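4.2 Wording of reviews and the repair they describe

We turn now to the part of the study we enjoyed most, the free-text reviews left by customers of the Elamstead service centre after a battery or sensor job. The ratings alone told us little, as most sat at the top of the scale. The comments were far richer than we had hoped, and reading them side by side with the job cards gave us a real feel for what drivers notice while their car is in the bay.

The strongest pattern concerns explanation. Reviewers who had been shown the worn part, or walked through the fault code at the counter, wrote longer comments and used more words to do with trust. This held for warranty work and for paid work alike. It even held where the car had to come back for the same fault, a result none of us saw coming, and one we checked twice before believing it! A second visit did lower the rating a little, but the tone of the comment stayed friendly when the advisor had said early on that the first repair might not settle the matter.

Waiting time behaved differently. We had expected a steady fall in goodwill with every extra hour, and the Laing branch seemed to show just that. At Elamstead the fall only began once the promised pick-up time had passed. A customer told to come back at the end of the day was usually as happy as one whose car was ready by lunch. The promise mattered more than the clock, and we think this is a lovely, practical finding for any workshop that books its own jobs.

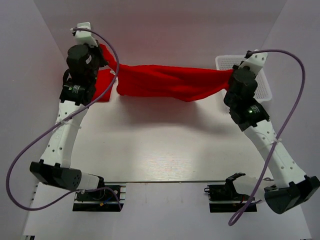
Figure 4.

One reader of an earlier draft, from Clinik, objected that the promise itself may be a sign of an easy job, as advisors give firm times when they already know the fault. The same reader asked whether vague promises had been coded at all, and said that "some time this arvo" should not be treated like a set hour.

Both points are fair and they improved the analysis. We went back to the job cards and sorted promises into 2 groups, firm and loose, then ran the comparison again within each type of repair. The effect of a kept promise shrank for flat batteries, where nearly every time given was firm, and grew for electrical faults. Loose promises were harder to judge, and we left them out of the model reported in Section 4.3.

Naming of staff is the last feature we looked at. More than 65 comments mentioned an advisor by first name, often with two spellings of the same name in one week, so we matched these by hand against the Hukorport booking system.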